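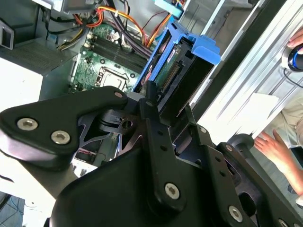

Search this site Search Enter keyword

Home Collections Workshops Gallery Visit Contact

Inside the Desktop Computer: A Gallery from the Betalow Hardware Room

Monday, June 8, 2026

The Betalow Hardware Room is a teaching and repair space operated by the Gremometti Technical Library. It supports the library's evening workshops in computer maintenance and its program for returning donated desktop machines to use. This gallery presents work with the internal parts of the desktop computer, together with short notes for visitors who have not yet attended a workshop. The notes follow the order used in the Hardware Room's own printed guide, which was revised in March.

The processor socket

The socket is the square area on the motherboard in which the processor sits. A metal frame holds the processor down, and a lever at the side locks the frame in place. When a socket is empty, its contact area should not be touched. Staff inspect this area under a bench lamp before a processor is fitted, and any board with damaged contacts is set aside for parts.

Memory slots

Memory modules stand upright in long, narrow slots near the socket. Each module has a notch that permits it to be inserted in one direction only. Participants are asked to open the clips at the ends of the slot, line up the notch and press evenly until the module is seated. Boards in the collection differ in the number of slots and in the type of memory they accept, and the board's manual remains the best reference.

Power cables

The colored wires leaving a standard power supply follow a long-established pattern. Orange, red and yellow wires carry three different voltages, black wires are ground, and purple carries the standby supply. Cables are to be held by the connector and never pulled by the wires. The computer must be switched off and unplugged before any cable is moved.

The drive and its caddy

Many desktop cases hold their hard disks in removable plastic caddies. A caddy grips the drive along its sides and allows it to be placed in the case, or taken out again, without a screwdriver. Colored plastic is common for parts that the owner is expected to handle, and the Hardware Room has caddies in several shades, sorted by the case they fit.
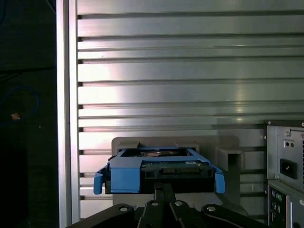
The data and power connectors are found together at one end of the drive, close to the circuit board. Participants should check that this end faces the cables before the caddy is returned to its bay. Drives are held by the edges, and the exposed circuit board is not to be touched. A drive that has been dropped is reported to the supervisor on duty — even if no damage can be seen.

Labels and records

Every donated drive is entered in the Mrema register before it is tested. The register now contains 3254 entries, covering drives, boards and complete machines. A drive that may still hold a donor's files is erased before it is offered for reuse, and a drive that cannot be erased is sent for destruction. Donors may request written confirmation of either outcome at the front desk.

Reuse and recycling

Machines that pass inspection are placed with households and community groups through the Vullico program. Parts from machines that do not pass are kept where a use for them is likely. Caddies, brackets and side panels are retained as a matter of routine, as replacements for older cases are difficult to obtain. Remaining metal and plastic is separated and collected for recycling.

Attending a workshop

Workshops are open to library members aged 16 and over. Each session admits 13 participants and begins with a short talk on electrical safety and static. Wrist straps and hand tools are supplied. Participants who wish to work on their own computer should bring its power cable and should save a copy of any important files beforehand — the library cannot accept responsibility for lost data. Long hair should be tied back, and bracelets and rings should be removed before work begins.

Requests to reproduce pictures from this gallery should be made in writing to the Gremometti Technical Library, stating the purpose and the title of the page. Printed copies of the Hardware Room guide are available on request at the front desk.

16 shares 0 comments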